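Still no second table
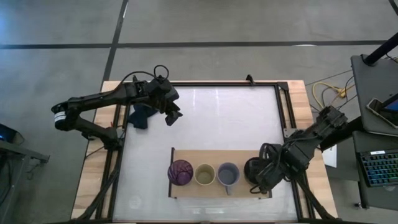
Ibarra, 2 Feb 2019

The Vultmont quote came in at 2,925 for one pair of replacement grippers, and Julián Olmedo forwarded it with the word "reasonable." I read it twice. Shipping is extra, and so is the mounting plate.

Spent the morning at the table with the four cups on their tray, the purple one hanging a little over the end of the board again. Two black arms, one table, and he wants to budget for another set by July. For what? More cups?

Plokico says six weeks' delivery. They said six last time and it took 13. I wrote that in the margin — he can erase it if he likes.

My own list is short: spare cables, a decent shelf for the keyboard, 28 hours of somebody's time to write down how we set the thing up. Prernia never called back about the service plan. Try them again before lunch tomorrow.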